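Sorting Pens at Bench Height: A Talk with Krishnamoorthy Nambiar

By Lorna Mowat

The Skeverine open day began at nine on 30 September 2024, and by the time I reached the second floor the manipulation lab had a line out the door. Krishnamoorthy Nambiar, who runs the group, had set aside an hour between demonstrations. We talked in a side room with the door open so that he could hear the bench.

Nambiar trained as a production engineer and spent his first years on packaging lines. He came to small-arm manipulation late, through a contract with Traramus, a stationery wholesaler that repacks returned stock. Returned pens arrive mixed in trays, with caps off and barrels touching, and sorting them is still hand work.

"The arms are light and the loads are lighter," he said. "A pen weighs next to nothing. What costs you is spacing. You have a round object lying against another round object, and the fingertip has to go in on one side without rolling the neighbor."

I asked why the group uses two arms for a job one person does with one hand.

"A person does not do it with one hand. Watch them. The second hand is steadying the pile, or turning the pen so the label faces up. We wanted the option of a handoff in the middle of the table. Some of our tasks never use it. The capping task uses it on every cycle."

The work surface is a plain white table enclosed by white panels. Nambiar said the enclosure was put up in stages and that the lighting took longer to settle than the arms did. Clear plastic barrels were the main difficulty. An early version of the software, which the lab calls Korkura, located the ink inside a transparent pen and took that for the full width of the object. The fingers then closed on a line that was too narrow and struck the barrel from above.

"We saw that fault many times before we understood it," he said. "The estimate was very precise. It was precise about the wrong part."

The group's training set for pens and markers now stands at 1,893 recorded picks. Dinesh Rathore, the technician who maintains the bench, joined us at this point and added that 300 of those had been thrown out and recorded again after a finger was replaced. The new part sat at a slightly different angle, he said, and the old recordings no longer matched it.

Each arm has its own view from the wrist. Rathore considers this the more useful one for the last part of the approach, when the arm itself can block the line of sight from a fixed camera. 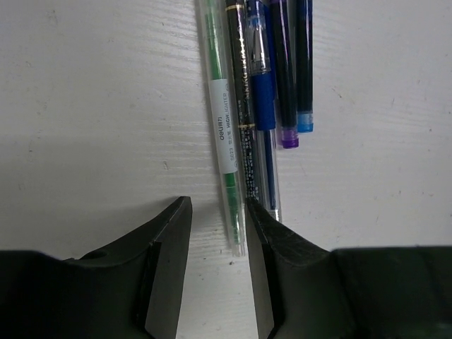
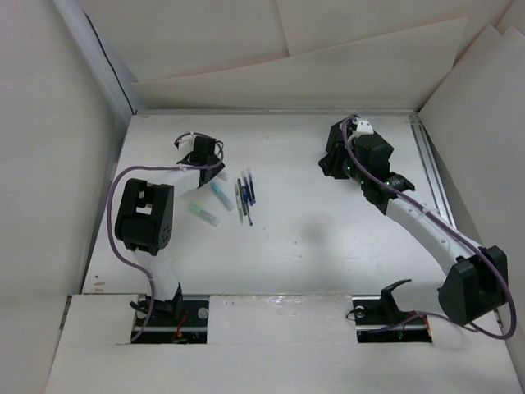
The pens between the two arms, and the same kind of work from the wrist, with the black fingers open near the lower ends of the group.

On failure rates and what comes next

Nambiar would not give a single success figure. He said it depends on how the pens are laid down, and that a number without the layout attached is of little use to a buyer. For pens lying apart he is satisfied. For pens lying parallel and in contact he is not.

"If two barrels cross, there is a gap under one of them and you can use it. If they lie side by side, there is no gap. The present method is to push at one end, let the group fan out, and then pick. It works, but the push adds time, and a push can send a pen off toward the wall."

Kamala Ramasamy, who handles the Traramus contract from the customer's side, was at the open day and had watched two sessions. Her interest was in throughput. She told me a trained packer at her site clears a tray of 400 mixed items in a shift segment, and that she does not expect the bench to match it this year.

"I am looking at the night hours, when I have no packers," she said. "Slow is acceptable at night. Stopping is the problem. If it drops a pen and waits for a person, I have gained nothing."

Nambiar agreed that recovery is the open item. In the current software a missed grasp is detected by finger position: if the fingers close further than the expected barrel width, the pick is marked as missed and tried again. The check does not catch a pen held by the clip, which Rathore said reads as a normal grasp until the pen swings.

A second customer trial, with a school supplier called Ionescu, is planned for October. It will add rulers and glue sticks. Rathore has asked for softer fingertips before then and has a set on order.

I asked Nambiar whether visitors had raised anything he had not expected. He said several had asked if the arms could test whether a pen still writes. The group had not considered it, and he has since written it on the board under the heading for student projects.

The bench called for Rathore at that point, and the next group of visitors was let in.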